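3.2 Marking, filling and stacking the sheets

The filling task was kept very plain on purpose. One sheet, one outline, one pot of colour. Earlier drafts of the protocol had three shapes per sheet and this was dropped after the Dokside trial, where the later shapes were always done worse and we could not say if that was the shape or just boredom. Outlines put on by hand, not printed. A printed line looks too final and fillers treat it like a form (see Thongdee's notes on the first round, kept with the Pongsiri papers). Total sheets in the set as it now stands: 2537, of which 700 carry an outline and nothing else.
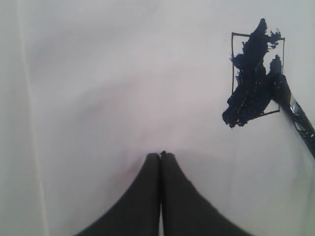 Outlines are the part that reviewers ask about most. No ruler is given out, so lengths differ and so do angles. We wanted that. A thin black line, upright, taller than wide, corners a bit off square as on the sheet shown, is well inside what we accept. Rejected: outlines with an open side, outlines that touch the sheet edge, anything gone over twice. Side lengths are taken afterwards with a steel rule and written in the log, never on the sheet itself. Two coders do this seperately – where they disagree a third reading is taken and the middle one kept.

Filling comes next. Instruction to the filler is one sentence, "cover the inside", with nothing said about neatness or speed. Most start in the middle. Some go round the line first and then work in, and these tend to leave small gaps, whereas the middle starters run over. Ragged edges are scored, not corrected. A fill counts as complete when the filler puts the tool down, whatever it looks like at that point. Orientation is free too, the sheet may be turned to any angle before or during, and the coder turns it back for scoring.

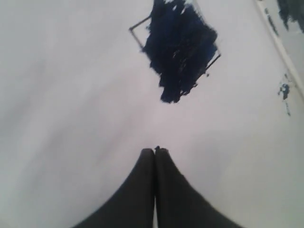 3.2.1 Scoring of the fill

Three scores per sheet: coverage, overrun, edge. Coverage is by transparent grid laid over the outline, a square counts if more than half dark. Overrun the same but outside the line. Edge is a judgement on a short scale and the weakest of the three, agreement was poor in the first month and only became usable after the Tollimell reference cards were brought in. White gaps left inside dense colour are not counted under edge, only under coverage. This was changed in July and the older sheets were rescored.

The table. White top, wiped down between sessions, small specks left alone unless they sit where the sheet goes. Colour is kept in a shallow tray at one side, paper at the other, so a drip on the stack is less likely.

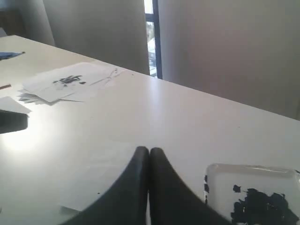 Stacks were a problem early on. Sheets put down before they were fully dry marked the backs of those above, and on one Tuesday a whole batch was lost this way. Drying time was then fixed and done sheets went into the Drelik rack, blank ones staying on the table. Offcuts and test scribbles are thrown out at the end of the day and do not enter the set. Cloths likewise.

Blank sheets need a word as well. Paper that has been lying out takes up a slight wave and the grid will not sit flat on it, wich shows up as false overrun on the raised side.

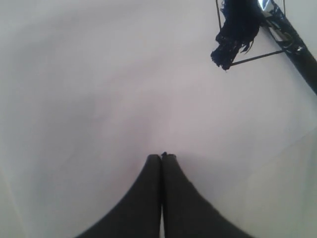 We tried pressing overnight under board, with fair results, and also taping the corners, which tore too many. Pressing is now standard. Sheets still bowed after 2 nights are set aside for practise only. Effect on the coverage score is small, on overrun less so, and the figures in section 4 are given with and without the unpressed sheets.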